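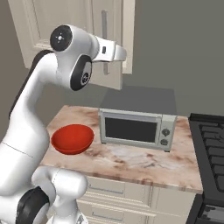 *Fig. 1. White arm at an upper cabinet.*

Scorekeeping, Unit 2. Handout by Kirsty Lamont.

Enter the batting order before the plate meeting. Each team gets 9 lines, with substitutes written below the starter. 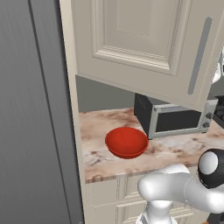
*Fig. 2. Red bowl on the counter.*

- Mark a substitution with a vertical line before the new player's first at-bat.
- Circle the number of the last out. 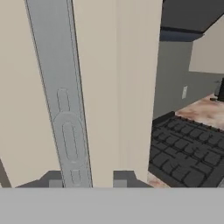 ## Pitch counts

Log each pitch as thrown. Foul balls count. Report totals to Lovisa Lundgren each half inning.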